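I've been going back and forth on the Planus for weeks, and I think I'd rather have it than not. Arer want 2000 for the arm and the table kit, with seven months of support thrown in, and for a small workshop that's a lot of biscuits.

What you're paying for is patience. It'll have another go at a plate for as long as you let it, and I've never met a person who would.
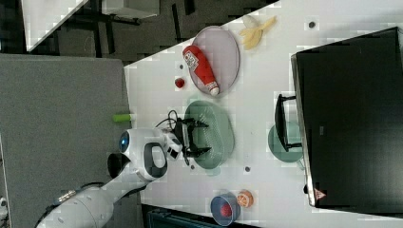 My friend Jyoti Sisodia reckons the Plirero is better value, and on paper she's right – it's cheaper and the manual is only 13 pages. But I spent a whole October swearing at one! The Planus I had going before lunch, and I'd pay extra for that alone.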